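Unit 6 handout: When a recording goes wrong
Course: Hand-Held Data Collection for Robot Learning
Updated Nov 16, 2018

Read this before the lab session. It deals with one fault, called clock slip, and the safety rule that came out of it. The fault was found in a set of folding and sorting recordings made with small soft cloth items, the same kind of work you will do in the lab. The cloth is easy. The trouble was in how the streams were joined.

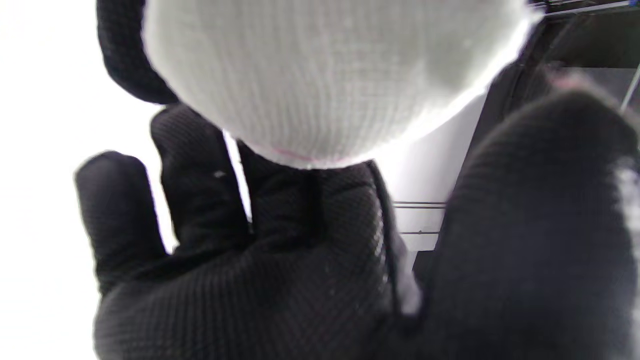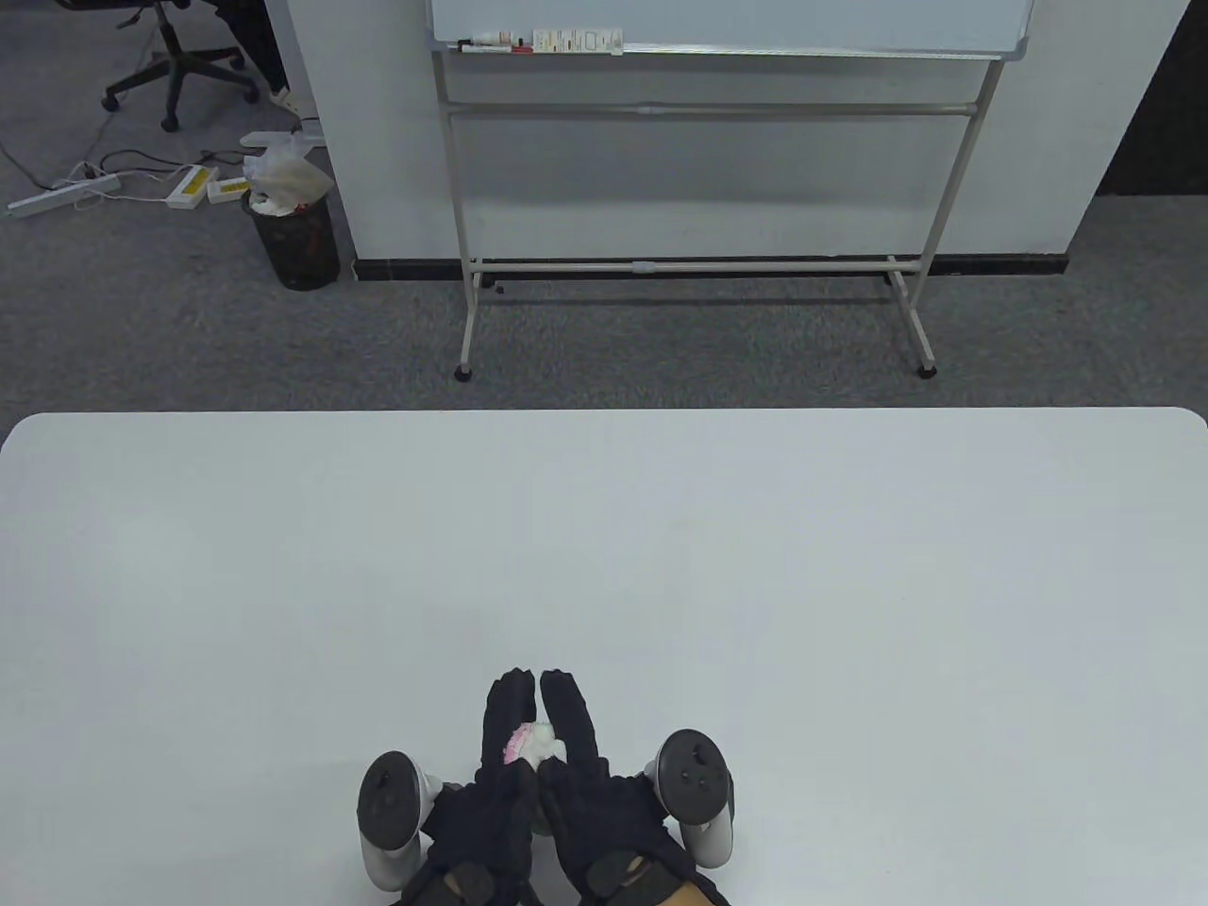
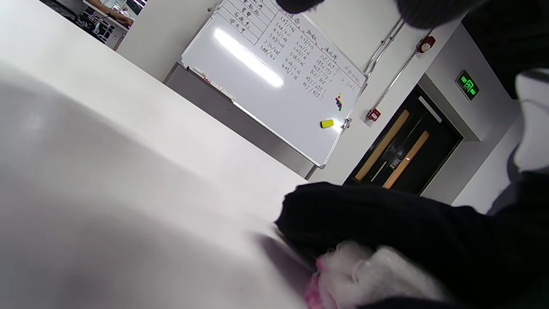

A comment left on the first version of this handout, signed only Moschos, put the main objection plainly: the fault should not be called an operator error, as our April notes called it. The operators followed the procedure they were given, and the procedure had no step that would have caught the slip. Moschos also asked why the arm was ever run at full speed on recordings that had not been replayed. Both points were fair and the notes below have been changed.

6.1 What happened

Each session stores hand positions and several video streams. The Liritz recorder stamps each stream with its own clock, and the clocks are matched once, at the start. In session 1446 one stream lost its match partway through and kept recording. The file was the right length, it opened normally, and the upload check passed it.

By the end of the session the hand positions ran 900 milliseconds behind the video. A person watching the video alone sees nothing wrong. A policy trained on it learns to close the gripper late.

6.2 How it showed up

The training run finished with a normal loss curve. On the test arm, the gripper reached the cloth, moved past it, and closed on the table edge. The arm kept pushing until the force limit stopped it. One finger pad tore and the wrist mount bent. No one was hurt, but a person had been standing inside the marked area to reset the cloth between trials. That is the part we treat as the safety matter. The torn pad costs very little.

6.3 Causes

Write these in your own words in your lab log.

Direct cause: loss of clock match in one stream.

Why it was not caught: the upload check looked at file length and file count only. It did not compare streams with each other.

Why it reached the arm: no replay step between training and the first physical trial.

Why it was a hazard: the reset was done with the arm powered. The written rule said to pause the arm, and a paused arm still holds torque and can resume from the console.

Note that the last item has nothing to do with clocks. It would have been a hazard with perfect data.

6.4 Changes now in force

Start and end every recording with a clap, both hands, in view. The Nerarura script finds the two claps in each stream and rejects the session if the offset between them has changed.

Replay 5 sessions from every batch, picked by the script and not by you, with the hand positions drawn over the video. Look at the last minute first - slip grows with time and is hard to see early on.

First physical trials run at reduced speed with nothing on the table but the test item.

Arm power off, at the switch, before anyone steps over the floor line. Pause does not count.

If a session is rejected, keep it. Move it to the fault folder with its log. Deleted sessions are the reason we can't say how often this happened before 1446.

6.5 For the lab

You will get 4 short recordings, prepared in advance. At least one has slip in it. Find it using the overlay, estimate the offset at the start and at the end, and state whether the drift is steady or comes in a jump. A jump usually means a dropped connection. Steady drift points to the clock itself.

Hand in the log sheet and the two overlay plots. Reading for next time: the section on stop categories, up to the table on restart conditions.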